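Solar hot water at our place: your questions, answered

By Janaína Toledo
2018-07-02
4 min read

Since I wrote up our solar water heater, my inbox has been full of the same handful of questions, so I'm putting my answers in one place. I'm a homeowner, I teach middle school, and everything I know comes from living with this thing and pestering the installer. Take it in that spirit!

Is this the same as solar panels?

Nope. The panels most people picture make electricity. Ours are thermal collectors - they sit on the roof and heat a fluid, the fluid goes down to a tank in the utility room, and a coil inside the tank passes the heat to the water we wash with. We still buy our electricity from the power company like everybody else on the street.

What did you put in?

We have 2 flat-plate collectors made by Komen, a Golta storage tank and a little pump with a controller that compares the roof temperature with the tank temperature. When the roof is hotter, the pump runs. When it isn't, the pump sits there. The installer was a small outfit called Obi, and they were in and out in two days, plus a return visit to fix a drip at a roof fitting (they came quickly and didn't charge us).

Why flat plates and not evacuated tubes?

I went back and forth on this for weeks. Tubes do better when it's very cold out, and they look kind of cool. Flat plates are simpler, snow slides off them more easily, and ours were cheaper. Our roof faces almost due south with no trees in the way, so I figured we could afford to be a little less fussy about efficiency.

Do you ever run out of hot water?

There are four of us in the house, two of them teenagers, so this was my big worry too. The tank has an electric backup element that kicks in when the sun hasn't done enough. In summer I leave it switched off at the breaker and we're fine. In the dead of winter it does a lot of the work, and I won't pretend otherwise. Spring and fall are a mixed bag, and I've gotten into the habit of looking at the tank readout before I start a load of towels.
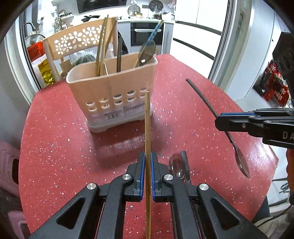 Cauã Brito wrote in to say that I'm making it sound too easy, and that his own system ran badly for two years before anyone noticed the tank sensor had slipped out of its pocket. The controller thought the tank was cold all the time, so the pump kept running into the evening and sent the heat right back up to the roof. Fair point, Cauã! I went and checked ours the same night. If your pump is humming along after dark, go take a look at that sensor, or get your installer to.

What about freezing?

Ours is a closed loop filled with a glycol mix, so the stuff on the roof isn't plain water. The glycol wears out over time and has to be tested. I have Obi do that when they come for the checkup, along with the pressure and the anode rod in the tank. You can buy a tester and do it yourself, but I don't love being near the hot side of the plumbing.

Can it get too hot?

Yes, and this one surprised me. We went away for a week last July, nobody used any water, and the tank climbed right up to its limit. The controller has a vacation setting that dumps heat at night, and I hadn't turned it on. No harm done, but I got a stern little talk from the installer. Also make sure you have a mixing valve on the outlet so the water at the tap can't scald anyone. Please don't skip that.

Is it paying for itself?

Slowly. I get asked for a number and I keep refusing to give one, mostly because our electric rate changed partway through and we swapped out the dishwasher too, so my before and after bills don't compare cleanly. Our summer bills are clearly lower. If you have cheap natural gas where you live, the math will be a lot harder to love.

Would a heat pump water heater be smarter?

Maybe! My neighbors over in Mistance went that way and they're happy with it. It needs no roof work at all, though it does cool down the room it's in and makes a bit of noise. If our roof had been shady I'd have done the same. Get quotes for both before you decide, and ask each installer what happens when a part fails in year eight.

Do I need a permit?

We did, one for plumbing and one for the roof mounts. Obi handled the paperwork. Call your own building department, because the next town over from us has completely different rules.

Related posts
Our solar water heater, one winter in
Insulating hot water pipes on a weekend
Reading your electric bill without a headache
Questions to ask before anyone drills into your roof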